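Boxes I Have Kept, Part 2

My policy on packaging is that any box nice enough to have a molded tray is nice enough to keep, which explains the closet.

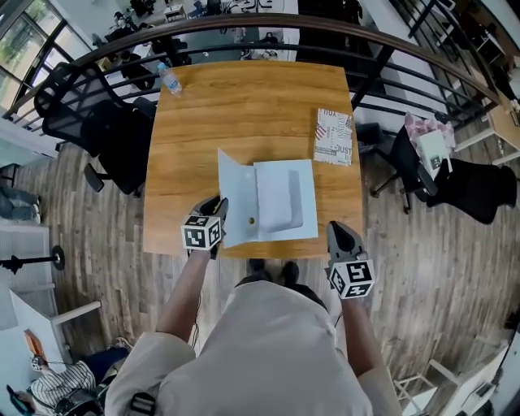 Tundale, February — The white one has a lid that lifts up and a rounded rectangular hollow for whatever used to live in it. I no longer remember what. The printed card says JUST and HOX and has a little striped flag on it, and I have kept cards like that for 60 appliances I don't own.

It goes flat tonight. The tray may hold paper clips first, on a trial basis.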